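# Plolden or Follel: which fingers should we keep?

Project report, spring term. Supervisor: Maj-Britt Holmgren

The question we started with in March was simple enough to fit on a sticky note. Which set of fingers, mounted on the same hand-held gripper, is better at picking up the sort of things people leave on desks? The Plolden set is stiff, cheap to print and already in the drawer. The Follel set is soft, ribbed and takes most of a night to print, assuming the printer is in the mood.

## Method

Each of us did 10 grasps per object with each set, with 5 objects in all. A grasp counted as good if the object came up off its starting place, stayed level enough not to embarrass us, and went back down without a bang. The gripper's wrist camera recorded every attempt, so arguments about what counted as a bang could be settled later, and were, at length.

We had planned to use the lab bench at Westerberg. Maj-Britt pointed out that a bare bench is the friendliest place a gripper will ever work, and that our results would be true there and nowhere else. We moved to a desk with books and cups on it – a mug near the wall, a spray bottle at the back – and left them where they were.

The mouse was the object we expected to be easy.
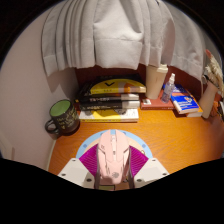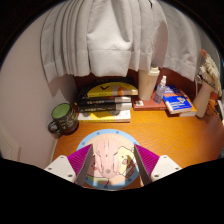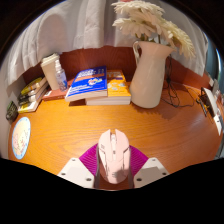 *Mouse work at the desk, wrist camera view.*

Easy was the wrong word. A mouse is low, it narrows in places you don't expect, and the surfaces you would like to squeeze tend to slope. The Plolden fingers met it at two small points and treated it like a bar of soap. We logged two drops and one slow rotation that ended with the mouse facing the operator. The Follel fingers bent around the sides and were far less fussy about the angle of approach.

Softness has its price. With heavier objects the Follel tips sagged, and anything placed back down landed a little to one side of where we had aimed. Plolden was better at putting things down, provided it still had them.

## The camera

We also tried the Wadton lens, which is very wide. It saw the fingers, the object and most of the furniture, and it bent all of them. Straight desk edges came out as arcs, so measuring placement error from the recordings needed a calibration step we had left out of the schedule. That cost us two afternoons and produced 53 usable clips.

## What we would change

Fix the operator. Our scores differed more between people than between fingers on the first day, which is an awkward thing to find in a report about fingers. We would also write down the closing speed – we used "gently," and gently drifted.

For now the Follel set stays on the gripper, and the Plolden set is back in the drawer with a label saying which screws it takes.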